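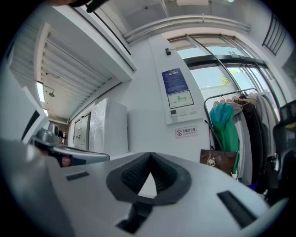 View from the camera of a hand-held Stalel gripper, with the light gray body and its dark rubber pad in the foreground.

The Stalel gripper is a hand-held gripping tool used at the Darkdale workshop to record manual tasks for later use on robot arms. It was designed by Heikki Koskela and first tried out in September against an older tool, the Gramska. The body is a curved shell in light gray. A ribbed black surface with a raised rim is set in the middle of the pad.

Comparison tests

The two grippers were compared by Indrek Sproģis over 18 household and office tasks, such as hanging up clothes, opening drawers and moving cups. Each task was repeated 40 times with each tool. The Stalel did better with cloth and thin handles. The Gramska was faster with boxes and other flat-sided objects – mainly due to its wider jaw opening. Results for small round items were close to even.

Both tools used the same wide-angle camera and the same Boateng controller, which stores video and jaw position together. Early recordings drifted out of step after long sessions, and a sync check was added before every run.

Later versions

A second version was released on 01/08/2025 with a stiffer camera mount and replaceable pads. Pads are changed after 1000 grasps. The set now held at Darkdale consists of 6 grippers, two of them still with the original mount.

See also: Boateng controller, Gramska gripper, Parallel-jaw gripper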